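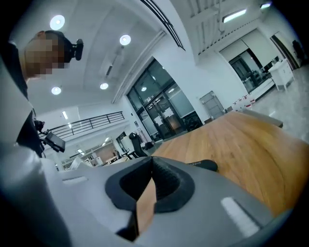 I've read the Skevar write-up twice now and I still don't buy the headline. The policy gets better going from 203 hand-held gripper demos to 1,000, fine. But the extra demos also came from new rooms, so which one did the work, the count or the rooms? Ryan Clegg says the split is coming in September. We'll see.

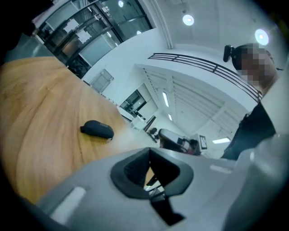 The other thing is the test set. 100 trials over 2 tables is thin, and both tables were in the training data – I checked the appendix. Hsieh's baseline got one table it had never seen and dropped hard. Run Skevar on that one and I'll read it a third time.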